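3/26/26 -- Purkevix van, door latch rig

Reran the rear door slam test on the Sellerik van with the new Janport striker. 96 closures at setting 4, cabin vents shut. Peak pressure 3,602 Pa, no latch bounce.

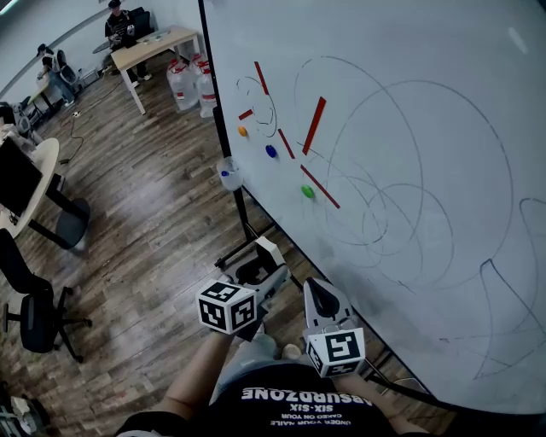

Whiteboard, red strips and marker loops.

Setting 5 still trips the load cell -- swapped the cable, same fault. Front axle chocked for all runs. Martinelli seal kit goes on next. Old September data used the soft seal, so don't compare.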